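Search products Enter keyword or part no. Go

Tarnstead FR-7 Field Radio Shelter Kit

Product overview

The Tarnstead FR-7 is a transportable signals shelter for company and battalion command posts. It houses two operator positions, a radio rack and a power distribution unit under one frame. The kit is supplied to army units, reserve formations and training establishments. It is intended for exercises and short deployments where a vehicle-mounted station is not available or has been committed elsewhere.

The shelter is carried as 11 packages. All packages fit in the load bed of a standard light cargo truck, with room left for the antenna mast. Packages are stenciled with a number matching the erection sequence and should be unloaded in reverse order.

Frame and cover

The frame is aluminum tube with captive pins. No tools are needed for erection or striking. The cover is a coated polyester fabric in olive or desert tan, with a blackout liner fitted as standard. Cable entry sleeves are provided on both long sides and at the rear. Sleeves close with a drawcord and a flap. Unused sleeves must be closed before lights are switched on after dark.

The groundsheet is separate from the cover and can be replaced in the field. Repair patches and adhesive are packed with the groundsheet.

Rack

The radio rack accepts HF and VHF sets on sliding trays. Trays are drilled for the common mounting patterns. Adapter plates for older sets are made to order by Flandis and are quoted separately. Total rack load is up to 109 kg. Heavier sets go on the lower trays. The rack has its own shock mounts and may be transported loaded if the transit bars are fitted.

Power

Input is 28 V DC or single-phase AC. The distribution unit switches to the battery bank on loss of AC and sounds a buzzer at both operator positions. The buzzer can be muted. The warning lamp cannot. Batteries are not included. The Zaminum battery case is the recommended fit and connects without an adapter lead. Other cases need lead TS-2.

The earth stake must be driven and connected before AC power is applied. Dry or sandy ground may require a second stake, available as a spare.

Operator positions

Each position has a folding desk, a headset hook, a map clip and a dimmable lamp with red and white settings. Desks are the same left and right, and the legs adjust for sloping ground. The intercom links both positions and one outside sentry point. Sentry cable is supplied on a hand reel.

Configurations

FR-7/A: shelter, frame, rack, power unit, two operator positions.
FR-7/B: as A, with intercom and sentry reel deleted.
FR-7/T: classroom version, with frame and rack only, no cover or groundsheet.
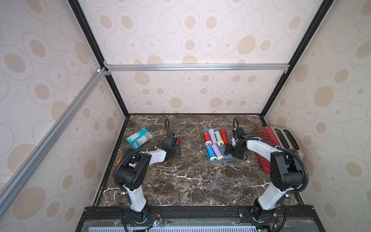
Spares and ordering

Spares are listed by package number. Quote the serial number on the frame plate with every order, as pins changed size after the December production run and the two sizes do not interchange. Cover, liner and groundsheet are stocked. Rack trays and distribution units are built to order.

Units ordering through the Sánchez depot should use the depot's own form and enter the Tarnstead part number in the remarks column. Export orders require an end-user certificate before a delivery date can be given.

Warranty covers frame, rack and power unit for 2 years from delivery. Fabric items and batteries are excluded. Damage from transport without transit bars is also excluded.

Data sheet revised Jan 14, 2010. Specifications subject to change without notice.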